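Lollik Grasp Planner

Lollik is the piece of software that sits between your camera and your gripper and works out where to take hold of things. We wrote it at Zoltier for people who'd like to get on with the job and leave the fiddly sums to something else, and we've tried very hard to keep it friendly.

Give it a view of the table and it suggests a grasp in 70 milliseconds, along with a score and a short note on why it preferred that one. You can overrule it, of course! Plenty of our customers do, and it remembers what they chose. 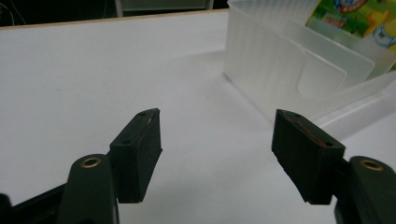 Finger width, pad thickness and opening limits all live in one small settings file, so changing to softer pads means editing 2 lines and pressing reload. Packets inside open-fronted tubs have a planning mode of their own, which checks the approach against the walls before anything moves.

Works with Wunura and Ostrowski controllers. Single licence £706, yearly updates £129. Do write to us first if your set-up is an odd one, we enjoy those.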